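Section 4: Folding and Storing Your Crinkle Cloths

Welcome to the best part of the Drikora linen guide! Your cloths are washed, aired and ready to go, and now you get to turn that big soft heap into a tidy stack. Crinkle fabric is forgiving, cheerful stuff. It doesn't care about the iron, it springs back after a squash, and it looks better the more you handle it. Set aside a clear stretch of table and put the kettle on.

What you'll need

A flat surface at least as wide as your largest cloth
The Fletow storage tray, with its lid off
The cotton ties from the small pouch
A dry hand towel, if your table is slippery

Before you start

Check that every cloth is dry right through. The outside of a crinkle cloth dries quickly, but the insides of the pleats can hold moisture for hours. Pinch a thick part between your fingers and hold it for a few seconds. If it feels cool or clammy, hang it up again and come back to it later.

CAUTION: Do not store damp cloths in a closed tray. Mildew marks are very hard to shift from pale colours.

4.1 Loosening the bunch

1. Lift the cloth out of the basket in one piece and set it down on the table. It will sit in a rounded lump, and that's fine.

2. Find any edge. Don't worry about which one, you'll sort that out in a moment.

3. Hold the edge lightly and let the rest of the cloth fall open. Give it one good shake – just one! Too much shaking pulls the creases flat along the middle and leaves them tight at the sides.

4. Lay the cloth down again and pat it outward from the centre with open hands.

NOTE: Pale greens such as mint show their creases beautifully in side light, so a spot near a window makes it much easier to see which way the pleats are running.
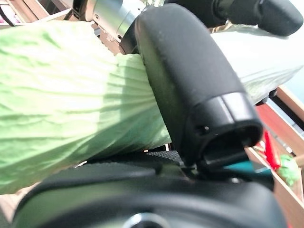 Words: the Drikora home linen team

Light green crinkled fabric gathers into a thick mass with lots of fine wrinkles and pleat-like folds. Treat a bunch like this gently. Work your fingers in under the mass and lift, and don't tug at a single fold, or you may stretch that one pleat out of line with its neighbours.

4.2 Folding

Cloths in the Berge range come in two sizes, and the steps are the same for both. The large one measures 228 cm along its long side, so you may want a second pair of hands the first time. The small one is 143 cm and is very easy to manage solo.

1. Turn the cloth so the creases run away from you.

2. Bring the left edge over to the right edge. Line up the corners and leave the middle alone. It will look puffy, and it should.

3. Fold in half again in the same direction. You now have a long strip with the creases running along its length.

4. Starting at the end closest to you, roll the strip away from you. Keep the roll loose enough to slide a finger into the centre.

5. Wrap a cotton tie once around the roll and finish with a simple bow.

NOTE: If the roll comes out fatter at one end, unroll the last third and nudge the fabric across. You don't have to go back to the beginning.

CAUTION: Never use elastic bands or clips. They bite into the pleats and can leave a dent that survives several washes.

4.3 Filling the tray

1. Stand the rolls on their ends, side by side. The Fletow tray holds 4 large rolls, or 3 large rolls with small ones tucked into the gaps.

2. Put the cloths you use most at the front.

3. Rest your palm on top. If you have to push down to get the lid on, take one roll out.

4. Fit the lid and press each corner until it clicks.

Keep the tray somewhere dry and out of strong sun. A hall cupboard is lovely, and so is the shelf under a bed. If you put your cloths away for the winter, open the tray once in a while and let the air in for an afternoon.

4.4 Refreshing a stored cloth

Took one out and it looks a bit flat? Easy fix, and a really satisfying one!

1. Mist the cloth lightly with clean water.

2. Gather it along its width with both hands, like closing a curtain, and twist it softly.

3. Leave it twisted for around 3 hours, then open it out and hang it until it is fully dry.

NOTE: Zoris fabric spray may be used in place of water. Test it on a hem first.

For stains and spot cleaning, go to Section 5.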